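It's gone ten at night and I ought to be asleep, but I promised I'd write up the robot club properly before the summer term runs away from me, so the kettle is on and I'm going to have a go. Apologies in advance for the length. I've never managed to tell a story by the short road.

For anybody new to the blog (hello!), I help out with the evening robotics club at Drovley. I joined as a parent who could solder a bit, and somehow I now have a key, a shelf in the store cupboard and strong opinions about cable ties. We have a mixed bunch of students, some who have been building things since they could hold a screwdriver and some who came along with a friend and stayed for the biscuits. Both sorts are very welcome, and it's often the biscuit sort who ask the question the rest of us should have asked three weeks earlier.

This year's project is tidying an art table. It came up back in the autumn, when we were all sitting round trying to pick something for the Thongdee Challenge. The Challenge gives you a theme and leaves the rest to you, and the theme this time was "helping hands". We had 41 suggestions on the whiteboard by the end of that first evening. A good few of them were about feeding cats. One was a machine for finding the end of the sticky tape, and I would still buy that tomorrow if anyone wants to make it.

The art table won on a show of hands. The idea is simple enough to explain to your gran: somebody has been painting, they've wandered off, and the robot arms put the brushes in the cup and the paint bottles back in the caddy. My own gran would have said they could do it themselves, and she'd have had a point, but there we are.

We called the project Drondik. I've been asked what it means and the answer is that it was a typing mistake in the first planning document and it stuck. The program that does the planning side of things is called Vunov, and that one was chosen on purpose, by a vote, after a long argument I was glad to be out of the room for.

So, how has it gone? Well, slower than we hoped, and with more laughing than I expected.

Paintbrushes are horrible things to pick up. I'd never given it a moment's thought before this year, and now I can't watch anyone do a watercolour on the telly without fretting about their handles. They're thin, they roll, and they lie across each other. If you come down a tiny bit to one side, the brush scoots off and you have to find it all over again. We spent most of the winter on one brush, on its own, in the middle of an otherwise clear table. When we could do that five times running there was a proper cheer, and then some bright spark put a second brush on top of the first and we were back to the beginning.

Bottles are kinder. They stand up, they're a decent width, and they stay where you left them. The trouble is when they're huddled close together, where going for one means knocking its neighbour. The students worked out a rule for this that I rather love: always start with the bottle that has the most room round it, then look again. Every time you take one away, the next one gets easier. I've started doing the washing-up the same way and I can report it works on mugs.

Then there's the scoring, which caused more bother than any of the engineering. The Challenge marks you out of 100, with points for how much gets put away and points off for anything dropped or knocked over. Our first full practice, back before Easter, came out at 67, and I thought that was marvellous. The students were cross. They'd worked out exactly where the other points had gone, and most of them had gone on brushes that went into the cup and brought the cup down with them. A light cup with a long brush leaning out of one side isn't a steady thing. We talked about gluing it to the table (against the rules) and filling it with pebbles (also against the rules, we checked). In the end they changed the way the brush goes in, so it's lowered much closer to upright and let go later. It looks ever so polite, as if it were posting a letter.

Another thing we've changed is how the table gets laid out for practice. In the early days whoever was nearest would set it up, and without meaning to they'd set it up nicely, with brushes side by side and bottles in a row. Of course it all went beautifully. Then a visitor would come and plonk things down any old how and the whole business would fall to bits. Now the layout is done by whoever is not driving that evening, and they are allowed to be mean. Some of them have a real gift for it.

I should say something about the patience of these young people, because I don't think it gets said enough. There is an awful lot of waiting in robotics. You wait for the program to load, you wait while somebody finds out why it hasn't loaded, and you wait for your turn at the keyboard. In between they write things down in the club notebook, and they've become very good at it - what they tried, what they changed, what they had meant to change and forgot. I leafed through it the other evening and it's a lovely read, with some quite rude drawings of me in the margins.

There's plenty left to do. The small bottles still give us more grief than the big ones, and I'd like us to get through a whole practice where the brushes are properly crossed over each other. We also need a better way of deciding which arm goes for what when something is sitting in the middle and either could reach it. At the moment the two drivers settle it by shouting, and that won't do on the day. One of the students has drawn up a plan with the table split into zones, and another thinks zones are a terrible idea and has drawn up a different plan, and I've told them both to bring their plans along next time with a packet of something chocolatey.
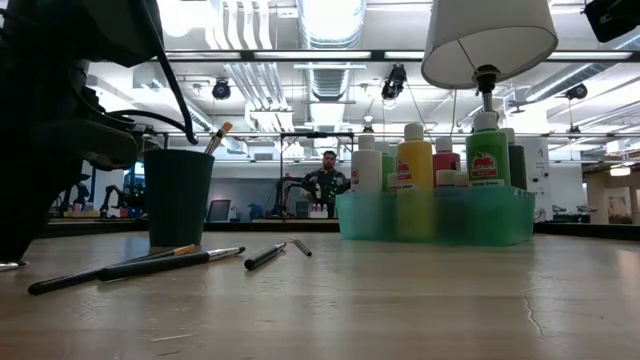
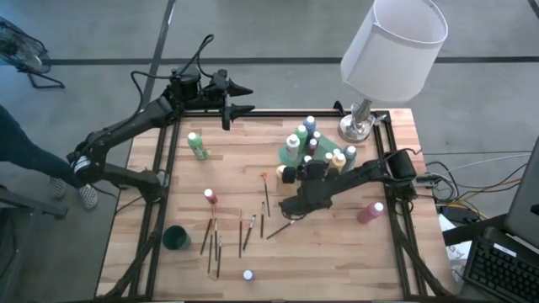

*Drondik work at the club: brushes, paint bottles and the dark green cup*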